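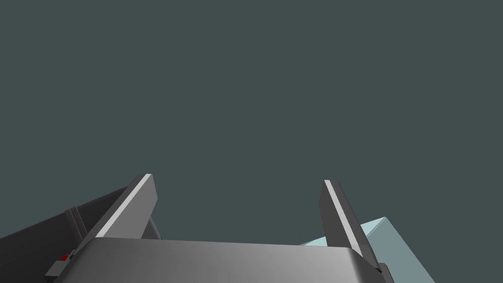

*Simulated view of the Hikska gripper with both fingers open.*

**Hikska** is a home-built robot arm with a two-finger parallel gripper, begun by Ulises Bermúdez in a spare bedroom and later moved, at the request of his household, to the Paucar shared workshop. It is known in the workshop for sorting screws, a job it does well and slowly, and for the length of time its builders spent on a simulated version before cutting any metal.

## Name

"Hikska" was the name of the folder in which Bermúdez kept the first drawings. He has given several accounts of what it means, no two of them compatible.

## History

Bermúdez began the arm in April with a set of secondhand motors and a budget of $850. The original design had a vacuum cup instead of fingers. The cup could lift playing cards and, under favorable conditions, a coaster. Dayana Villca, a machinist who rented the next bench, proposed a parallel gripper and drew the first pair of fingers on the back of a parts invoice. The invoice is still treated as the official drawing.

Work then stopped over a disagreement about whether the gripper should be tested in software first. Wilson Cabrera, who had written a small simulator called Grorach for an unrelated drawbridge project, argued that it should. He was also the only member who knew how to run Grorach. The simulated gripper went through 14 versions, most of them differing in the shape of the fingertips, and the squared tip was adopted after a vote that Villca declined to attend.

The finished arm picked up its first screw on 17/12/2024. It put the screw down again in the wrong bin.

## Design

The fingers are flat plates that move toward and away from each other across a rounded palm housing. Both are driven by a single motor, which saves money and means that they fail together. The arm has four joints. A fifth was planned and appears in the wiring diagram, where it continues to mislead newcomers.

The controller is a Zavach board, a design by Annelies Kuster that she built for a kiln and adapted over two weekends. Some of its menus still refer to glaze.

## Simulation

Grorach draws everything in plain shaded polygons with no textures. Cabrera has described this as a matter of speed. The simulator models contact between the fingers and simple blocks, and it was used to choose the opening width and the closing force. It did not model dust, cable drag or the slight lean of the workshop floor, all of which had to be discovered in person.

A test run in April of the following year logged 2,266 simulated grasps overnight. The matching test on the real arm ended after 235, when a set screw came out of the wrist. The arm was unable to pick it up.

## Reception

Huia Kerslake reviewed the build for the Paucar newsletter and called it "a patient machine, in need of patient owners." She recommended the gripper to other members and advised against the wrist. Two copies have been started at the workshop, one of them with a vacuum cup.

## See also

- Grorach (simulator)
- Zavach controller
- Paucar shared workshop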